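Flandance releases Turkavon DMX splitter and merge unit for small and touring venues

Duvemside, November 3, 2023

Flandance has released the Turkavon, a DMX512 splitter with a built-in two-source merge, intended for theatres, school halls and touring rigs where two lighting desks have to share one set of fixtures. The unit is available to order now from the company and from its distributor, Sugawara.

The Turkavon takes two DMX inputs, A and B, and feeds 4 outputs. Each output has its own driver and is optically isolated from the inputs and from the other outputs, so that a wiring fault on one line does not bring down the rest. All connectors are 5-pin XLR. Each input has a loop-through connector with a switchable terminating resistor.

Merging is set from the front panel. The available modes are highest takes precedence (HTP), latest takes precedence (LTP), A with B as backup, and split by address. In split mode the user sets a start address and a block length for input B. Slots inside the block are taken from B and all others from A. Up to 9 blocks can be stored, and each may have its own merge mode. A block may be as short as one slot. Overlapping blocks are rejected when they are entered and the display shows the number of the block already using the address.

In backup mode the unit passes input A until no valid packet has been received for the hold time, which can be set in steps of 100 milliseconds. It then passes input B. Return to A is either automatic or by a key press, according to the menu setting. If both inputs are lost, the outputs can hold the last levels, fade to a stored look or stop sending. The fade time is set separately.

"Most of the requests we had were for the changeover to be predictable," said Elínborg Thorlacius, product engineer at Flandance. "An operator wants to know which desk has control and what the rig will do if a cable comes out. The hold time and the return setting are both on the first page of the menu, and the active input is shown all the time."

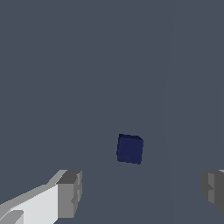

Can the Turkavon be used without a lighting desk connected?

It will run as a stand-alone source, sending any one of its stored looks at power-up or when a contact is closed on the rear terminal block.

Looks are recorded by taking a snapshot of the merged output. They are kept in non-volatile memory and are not lost when the mains supply is removed. Each look has a fade time and a name of up to eight characters. The rear terminals accept volt-free contacts only. Installers who need to trigger a look from a wall switch should use a momentary type and keep the cable run away from dimmer load wiring.

Output refresh rate is selectable as fast, medium or slow. The slow setting is provided for older dimmers and effects units that do not respond reliably to a full-speed signal. The rate applies to all outputs. RDM traffic is not passed between outputs and inputs in this version, and alternate start code packets are blocked by default. Passing of alternate start codes can be enabled for input A only.

The unit is housed in a 1U steel case with removable rack ears. Power is by a locking mains inlet, and the supply accepts standard voltages without a selector. There is no fan. A keypad lock prevents accidental changes during a performance, and is released by holding the two outer keys together.

A first batch of 200 units has been built at the company's works in Duvemside. Pre-production units were supplied to hire customers in May, and the address display was changed after their comments to show the last slot of each block as well as the first. Firmware is updated through a USB socket behind the front panel. Stored blocks and looks are kept during an update, but users are advised to write down their settings beforehand.

A DIN rail version with screw terminals in place of the XLR connectors is in preparation. It will use the same firmware and menu layout.

The Turkavon is supplied with a mains lead, rack ears, fixings and a printed manual. Price and delivery details are available on request from Flandance sales or from Sugawara.

Technical enquiries: Elínborg Thorlacius, Flandance, Duvemside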